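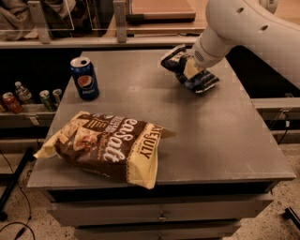 *Grey cabinet top with the large Late July bag on its side at the front left and the Pepsi can behind it.*

**Snack point, Stanby workroom**

Larysa Romaniuk keeps this page for the Grellport site. It covers the metal cabinet in the Stanby workroom, which took over from the old snack shelf in April. Stock is bought from the shared fund and restocked in the afternoon, usually before four. The key to the cash tin is with reception.

The top is for whatever is on offer that day. Spare stock goes in the drawers, with cans at the bottom and crisps above. Large sharing bags don't fit upright in either drawer and are laid flat. Please fold the end of an opened bag over twice and clip it.

The cabinet is item 184 on the furniture list. The top marks easily - wipe it with a damp cloth and no scouring powder. Scuffs along the front edge were there when it came from the Juro office and need not be reported.

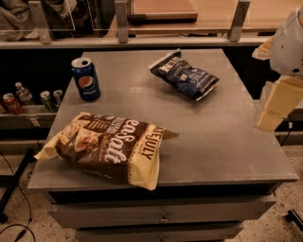 *Late July sea salt at the front, Kettle Brand sea salt and vinegar at the back right, Pepsi at the back left. Upper drawer and handle below the top.*

Both crisp flavours are on trial until the fund is next reviewed. The sharing bag costs more, but one lasts a meeting of 11 people and leaves less packaging to clear. The smaller bag is sold singly. Cans are kept to one brand for now, as the Flores order has a minimum of 200 and mixed cases are not offered.

Requests go on the sheet in room 7. Drinks on the lower shelf behind the cabinet are not part of the snack point - please leave them where they are.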